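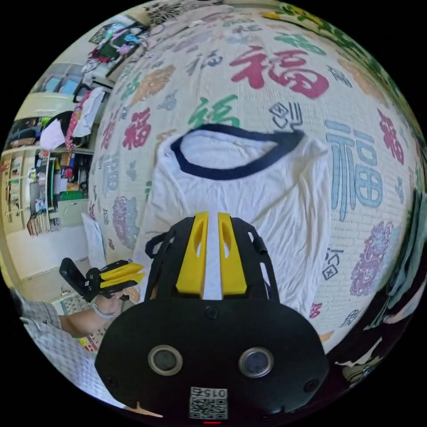
White tee with the navy collar, laid out on the 福 quilt.

I bought the Perron quilt in October, after Chantal Chan told me twice that it would change how I felt about laundry. I was doubtful then and I'm only a little less doubtful now.

The pitch from Buvenow, who sell it, is that the quilt is "calm." Mine is white with big 福 characters all over it in red, green, light blue and a sort of orange-brown, plus ornate medallions in between. I like it fine. Calm is a stretch.

My real gripe is the folding claim. The listing says the top is smooth enough to use as a folding surface, and I do fold on the bed, so I paid attention. A T-shirt spreads out okay. A plain white shirt on a mostly white background is another story — I keep losing track of where the sleeve ends, and the dark collar is the only part I can find without my glasses. Dark shirts are easier. Socks vanish into the print.

Washing: 2 cycles so far, cold, no fading that I can see. The filling bunched in one corner and I had to shake it out by hand. The tag says 1000 washes. I won't be checking.

Price was 265 when I ordered and 414 the last time I looked. At the lower number I'd shrug and say sure. At the higher one, get a cheaper quilt and fold on a table. My older Sisthorpe quilt is uglier, thinner and still has its filling where it belongs.

Three stars, mostly for the red ones.

Darcy Melnyk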